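Why I Like Teaching Robots to Pick Up Snacks

Hi! I'm Joanne Rowbotham, and I help run the Kiltora robot club, which is for kids who like to take things apart and (mostly) put them back together. A lot of you have written in to ask how a robot knows how to use its hands, so I'm going to have a go at explaining it. You can read this one with a grown-up or all by yourself.

First, try something for me. Put a cracker on a plate, close your eyes and pick it up. Easy, right? Your fingers felt around for it, and as soon as they touched it they squeezed just enough. You've been practicing since you were a baby, when you grabbed noses and hair and your own feet. A robot starts out with no practice at all! It has motors in its joints and a computer that tells the motors what to do, and somebody has to help that computer learn what "pick up the cracker" means.

In our club we call the person who does that the teacher, even if the teacher is 10. Our two team names this year are Gelum and Treloar. Gelum likes to plan everything on paper. Treloar likes to try it and see what happens. Both ways are fine with me, and they argue about it every single week. 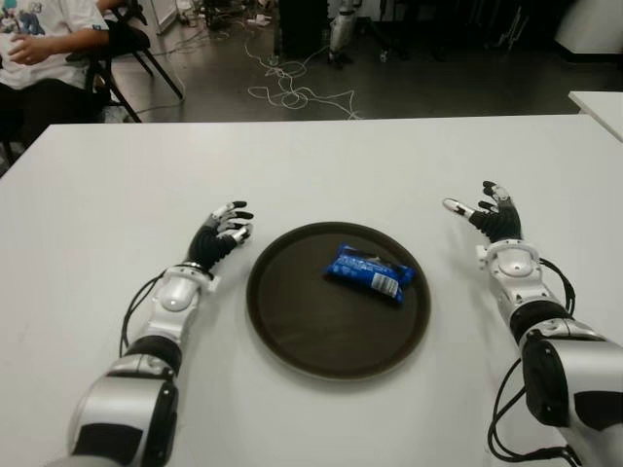
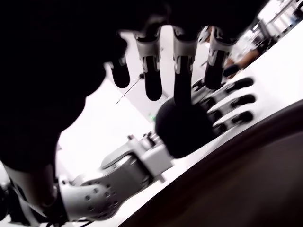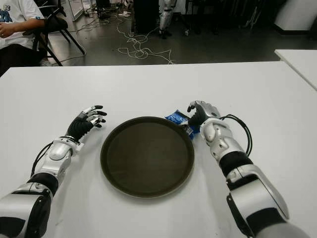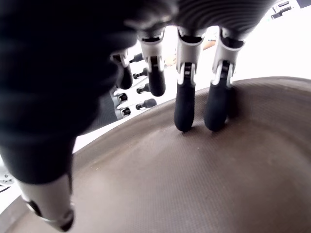
Let's talk about fingers, because fingers are the hard part. Your hand has joints that bend, and so do the hands our teams are learning about, but more joints means more things to think about all at once. Picture the little blue packet. When it's lying on the brown tray, a hand has to come in over the raised rim without bumping it, and when it's just outside the tray, the same hand has to reach somewhere else. A crinkly wrapper makes it trickier still, as it can fold or slide when you press on it. A ball is a different puzzle. With the black one, there's a hand underneath and a fingertip on top, and if you've ever carried a ball that way you'll know why I like it so much!

So how does the teaching go? We do a job again and again, and each time we do it counts as one try. The computer saves the numbers for each try, such as how far every joint bent and when. Our club has saved 1512 tries so far, and 207 of those came from one very long Saturday when Ermelinda Loureiro brought soup and we all forgot to go home. Later the computer looks through the tries for patterns. It's a bit like learning a dance by watching lots of people do it, some of them pretty badly.

Does it need the bad tries? I get asked this a lot. We keep them, but we mark them, so the computer knows which ones were flops. My favorite flop is still the time Barry Dobson's team taught a gripper to wave at a cup for almost 20 minutes.

Here's a game you can play at home. One person is the robot and wears thick mittens. The other person is the teacher and can only use words like "left," "down," "open" and "close." Put something small on a plate and see if the robot can move it to the table. Then swap jobs. You'll probably find out that "a little bit left" means something different to everybody, and robots have exactly that trouble with us.

We're having our club show in Kirkham in December, and both teams will be there with their notebooks. Come and ask them questions. They love questions, and Treloar will talk your ear off.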